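Última revisión: 31 de agosto de 2025. Si algo no cuadra con lo que te dijeron por teléfono, vale lo de aquí.

# Preguntas frecuentes: relevo de capitanía y cuerpo técnico, Liga Wirnari de balonmano aficionado

Llegan los mismos correos cada semana. Van las respuestas, deprisa y sin orden especial.

## ¿Puede un club cambiar de entrenador a mitad de temporada?

Sí. Una vez sin coste. A partir de la segunda, tasa de 80 euros por cambio, se paga antes del siguiente partido. Sin justificante no se tramita, y el nuevo no se sienta en el banquillo. Puede estar en la grada, claro, como cualquiera.

## ¿Hasta cuándo?

Hasta el último partido de diciembre. Después solo por enfermedad, mudanza o sanción. "No nos entendemos con él" no entra. Lo sentimos, se ha pedido muchas veces.

## ¿Qué papeles hacen falta?

- Baja del entrenador saliente, firmada por él. Firmada por el club no vale.
- Alta del entrante, con copia del título o del certificado de estar cursándolo.
- Certificado negativo de delitos sexuales si el club tiene equipos de menores, aunque el entrenador lleve solo al sénior.
- Formulario 257 (el verde ya no, el nuevo).

Todo en un solo PDF. Las fotos sueltas desde el móvil se pierden y luego hay lío.

## El entrenador saliente no quiere firmar la baja. ¿Qué hacemos?

Burofax o correo con acuse. Pasados diez días naturales sin respuesta, la baja se da por hecha. Mientras tanto dirige el segundo, o el delegado si no hay segundo. Guardad el acuse, que luego lo pedimos y no aparece.

## ¿Un jugador puede ser también entrenador?

Puede, en segunda y tercera. En primera no. Tiene que figurar en el acta con las dos funciones y, mientras esté en pista, el tiempo muerto lo pide otra persona del banquillo con ficha. Esto último se olvida siempre y los arbitros lo anotan.

## ¿El mismo entrenador en dos clubes?

Si están en categorías distintas, sí. Si pueden cruzarse en copa, no. Caso típico: Plimlow sénior y Baltex juvenil, sin problema. Plimlow y Baltex los dos en sénior, ni hablar.

## ¿Qué pasa con los puntos si dirigió alguien sin ficha?

Partido perdido por 10-0 si lo denuncia el rival en las 48 horas siguientes. Si no lo denuncia nadie, amonestación y ya. La reincidencia va a competición y ahí no decidimos nosotros.

## ¿Y los contratos? ¿Se puede pagar al entrenador?

Se puede. La liga no entra en cuánto ni en cómo, pero hay un tope de gasto en cuerpo técnico de 4,000 euros por equipo y temporada (perdón por la coma, el programa la pone así: son cuatro mil). Cuenta todo: sueldo, finiquito del anterior, kilometraje. El finiquito cuenta, sí. Un equipo se pasó el año pasado justo por eso, con 2,754 euros solo en el despido, y le quedó muy poco para el sustituto. Haced la suma antes de echar a nadie.

## ¿Cambiar de entrenador sirve de algo?

No es una pregunta de reglamento pero nos la hacen. Dinesh Weerakoon repasó las actas de varias temporadas y su impresión es que hay un pequeño tirón las primeras jornadas y luego se vuelve a lo de antes. También dice que a menudo el relevo coincide con una racha de rivales flojos, asi que cuidado con sacar conclusiones. El resumen lo tiene él, pedídselo.
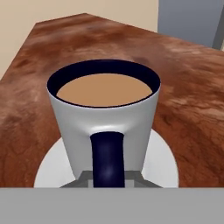 Lo que sí se nota es la preparación. Los clubes que dejan al segundo un par de semanas con el nuevo pierden menos entrenamientos, y los jugadores preguntan menos. Los que cambian un jueves y juegan el sábado, pues ya sabéis.

## ¿La capitanía se cambia igual?

No, mucho más fácil. Se comunica al árbitro antes del partido y queda en acta. Sin tasa y sin formulario. Si el cambio es para toda la temporada, además un correo a secretaría, dos líneas bastan.

## Somos un club nuevo y todavía no tenemos entrenador. ¿Podemos inscribirnos?

Sí, con un responsable provisional. Vale treinta días desde la primera jornada. El club Tsai entró así y no hubo ningún problema. Pasados los treinta días, ver lo de los puntos más arriba.

## ¿Se puede recurrir una sanción al banquillo?

Cinco días hábiles, por escrito, con vídeo si lo hay. El recurso no suspende la sanción salvo que competición diga otra cosa. El vídeo entero, por favor, no solo el trozo que os conviene.

## ¿A quién escribo?

Altas y bajas: Kai-wen Tu, secretaría. Pagos: también Kai-wen, poniendo el nombre del club en el concepto. Poned el nombre, hay tres ingresos sin identificar desde la primavera. Sanciones y recursos: al buzón de competición, no a secretaría, que lo reenvía y se pierden días de plazo.

Por teléfono, martes y jueves por la tarde. Los días de partido no se contesta.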